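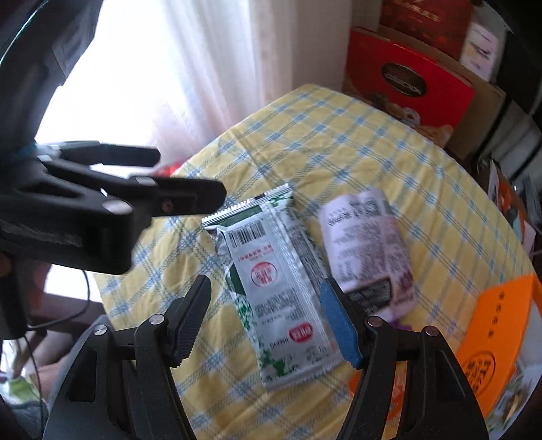

Hi all, chiming in on the pay-rate thread from the side of somebody who does the handling all day. I've been on the gripper work at Marell since March, and my job used to be packing snack orders by hand, so I've seen both ends of it. These days I work a gripper in each hand at a round table with a yellow plaid cloth, and what I pick up is stuff like that green and silver foil sachet, the torn one, or the white packet rolled up next to it. Soft, shiny things are the worst! A box you just grab (mostly), but a sachet slides and folds and you have to go in slow.

Unai Toledo wrote:
> We were told 395 clips a week per person and the target is
> already 1000. Is anyone else getting that? And what happens
> to the packing line at Femar once they have enough?

Yes, we got the same jump, Unai. My wrists noticed before I did, and I asked for a break every hour and got 5 minutes, so do ask. As for the line, two people from my old shift moved over to checking clips and one left. The pay is a bit better than packing, I'll give them that, but I miss having people to talk to, and I don't love teaching a machine my old job without hearing what comes after. Could we put that question to management in writing, all of us together? I'm happy to type it up if folks send me their points.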